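## 4.2 Greifervergleich an Armaturen in der Simulation

Besonders gespannt waren wir auf die Armaturen! Ihre glatten, gekrümmten Oberflächen fordern jeden Greifer anders, und gerade deshalb haben wir dem Versuch 40 Objektmodelle und insgesamt 3288 Simulationsläufe gewidmet. Verglichen wurden der Starkent-Greifer und der schmalere Flosum, beide mit demselben Regler nach Räsänen und identischen Startposen. Neben der Außenansicht auf den Arm werteten wir die Nahansicht am Greifer aus (Abb. 3). 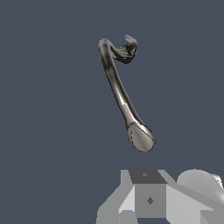
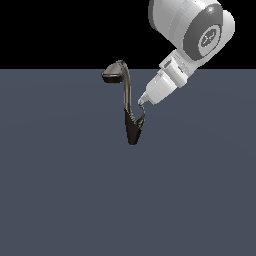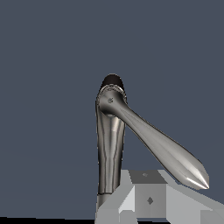

**Abb. 3:** Gerenderte Ansichten aus der Simulation. Oben und unten: Nahansichten mit Teilen des Greifers am Bildrand. Mitte: Außenansicht mit weißem Roboterarm und dunklem, gebogenem Objekt.

## 4.3 Ergebnisse

Der Flosum hat uns wirklich überrascht: In 1015 Läufen hielt er das Objekt bis zum Ende der Bahn, und das ganz ohne Nachjustieren der Greifkraft. Beim Starkent rutschten vor allem die Modelle mit langem Hebel weg, 11 davon in jedem Lauf. Die Nahansicht verbesserte die Posenschätzung bei beiden Greifern deutlich. Als Nächstes übertragen wir die Versuche auf den Prüfstand in Ziltenham.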